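Nultach residents asked to return carrier bags for reuse

7 October 2020

The Urnerlow Household Reuse Scheme has extended its collection of used plastic carrier bags to Nultach, following a trial in Cuevas during August. The trial involved 530 households and ran for 18 days.

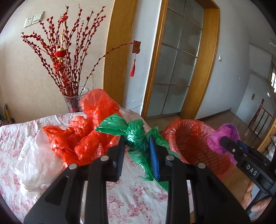
Residents may hand in clean bags of any size at the Stullico centre, where they will be sorted by colour and passed to local food stalls. Bags should be empty and folded or tied before they are brought in. A small knotted bundle, such as the green bag beside the red ones on the flowered tablecloth, takes up little space and may be stored at home until collection day. Torn bags will be sent for recycling.

"Most homes have a drawer full of these bags, and we would like to see them used again," said Yesenia Robles, who manages the scheme.

The centre will accept up to 30 bags per visit. The collection in Nultach will run for 14 weeks.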